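Section 3: Planning and Budgeting Your Picking Station

Before you unpack anything, please pour yourself a coffee and read this section through once. Most of the calls we get at Lullov in the first month are about money and floor space, and nearly all of them could have been settled with a tape measure and an afternoon of list-making. The steps assume you are buying a single arm with a Hladun gripper kit and one bin, the arrangement most small shops start with.

3.1 Decide what you will pick

1. Gather real samples of your parts, including a few scuffed ones. Clean, new parts make every gripper look good.
2. Measure the longest and the narrowest part and write both down.
3. Work out how many picks you need in an hour on an ordinary day. Our example shop needed 214, and the quote they had been given was for a much faster (and much dearer) arm.

Note: If your parts change with the season, plan for the worst month. For a lot of our customers that is March.

3.2 Plan the table and the bin

4. Choose a table that doesn't rock. A plain wooden top is fine for trials, and you can always move to a steel frame later.
5. Pick an open bin with enough room for the fingers to get down beside a part that has ended up against a wall.
6. Clamp the bin. A spring clamp costs very little, and a bin that creeps a finger's width will cost you a whole morning of re-teaching.
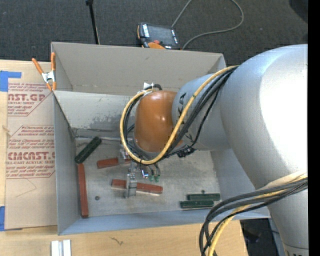
7. Budget for cable and hose early. People price the arm and the gripper and then find they have left nothing for the lines that run out to the wrist, or for the ties, fittings and spare tubing that go with them. Allow generous slack for the wrist to turn, and order one spare of every air fitting.
8. Find a home for the teach pendant where its cable won't be stepped on. Dong-hyun Yeom, who wrote the first edition of this guide, liked a hook at elbow height, and we still think he was right.

Caution: Shut off and release the air supply before you touch any fitting or finger. Power alone is not enough — a gripper can still close on stored pressure.

3.3 Put numbers on paper

9. Set aside 3000 dollars for small items apart from the arm: clamps, bins, trays, sheet stock for guards and the brackets you'll end up making yourselves.
10. Add 7 working days for set-up and teaching, and count the wages of whoever will be doing it.
11. Ask your supplier for delivery times in writing. The Trurkar mounting plate in particular is made to order, so get that one in first.

Note: Guarding is a separate line in the budget worksheet. Please don't fold it into small items, however tempting it looks. Hae-won Kong in our planning office will gladly look over a finished worksheet before you send out any orders.

When the worksheet is filled in, carry on to Section 4, Receiving and Unpacking.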